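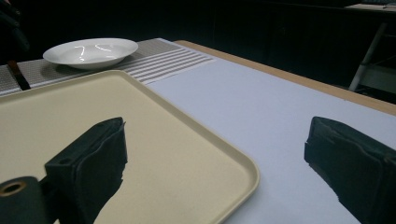 On the table at home

How to Get Through Your First Fan Convention Without Missing the Photo Op

Updated June 12, 2023

I've been going to Stirska every February for longer than I care to admit, mostly for Joltlow (yes, still, and yes, I know how it ended). Every year my inbox fills up with the same questions from people who've bought a weekend pass and then realized they have no idea what they bought. So I've put the whole thing in one place, in the order I'd do it myself.

Before tickets go on sale

Make your Prolano account well ahead of time. Put in your address, your phone number and your card, then log out and log back in to check it all saved. Mine once forgot my postal code and I lost my spot in the checkout typing it in again, which I'm still sore about.

Next, decide what you want most. A weekend pass gets you in the doors and into the main stage panels. It doesn't get you an autograph or a photo with anyone. Those are separate, they're sold per guest, and the popular ones go first. Write down your top pick and a backup. If you're going with friends, agree on who's buying for whom so you don't end up with double photo ops and no autographs.

On sale morning

Open the waiting room page early on one device and leave it alone. Don't refresh! I was number 3607 in line last time and still got the cast photo I wanted, just by sitting there with a coffee and not touching anything. People who had three tabs going told me theirs kicked them all out.

When you get through:

Add the photo op first, then the autograph, then the pass. Passes very rarely sell out in the first hour and photo ops nearly always do.
Check the day on everything before you pay. Guests often appear on one day only, and a Saturday-type pass won't help you with a guest who flies out that morning. Hang on, let me say that better – single-day passes only cover that day, so match the pass to the guest.
Take a screenshot of the confirmation page. The email can be slow.

What to budget

I set aside $100 for extras on top of the tickets, and I take it in cash. Plenty of the artists in the vendor hall take cards now, but the signal in there is terrible and the machines drop out all afternoon. Food inside is pricey and the lines are long, so I eat a proper meal before I leave and bring snacks.
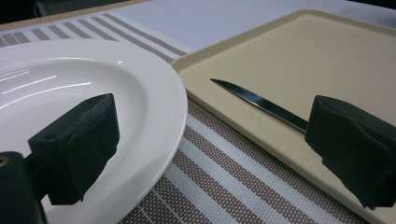
One reader commented on the older version of this page that I'd forgotten to budget for the coat check, and that hers had cost more than lunch by the time she'd gone in and out a few times. Fair point, so add that in. It's February, you will have a coat, and you do not want to be holding it in your photo.

Getting your photo taken

Photo ops at Stirska are held in the Sadeghi Room, up the escalator and to the left of the main stage. Your ticket has a group number on it. Listen for the group, not the time, as the times slide all day long. I've waited roughly 60 minutes past mine before now, and I've also seen groups called early, so get up there ahead of your slot.

Once you're in the room it goes fast. You put your bag on the side table, walk up, say hello, smile, and you're out again. If you'd like a particular pose, have it ready in one short sentence. "Can we both look shocked?" works well. A long explanation with props doesn't, and some props aren't allowed anyway, so read the rules on the convention site the week before (they do change them).

Glasses wearers, tip your chin down a tiny bit and you'll get less glare. I learned this after two years of photos where I have no eyes.

Getting an autograph

Bring something flat and not too shiny. If it's a glossy print, ask for a marker that suits it and hold it open until the ink has set. Your name goes on the sticky note they hand you in line – print it clearly, even if it's a common one. Most guests will sign 2 items if you've paid for two, but don't turn up hoping to slip in an extra.

You'll get a few seconds to talk. I used to plan a speech and then forget all of it. Now I just tell them my favourite episode and let them take it from there, and I've had some lovely little chats that way.

If a guest cancels

It happens, often quite late, and usually because of filming. Photo ops and autographs for that guest are refunded through Prolano to the card you used. The pass isn't, even if that guest was the only reason you were going. Check the guest page again the night before you travel, and if your favourite has dropped off the list, look at swapping to your backup before everybody else has the same idea.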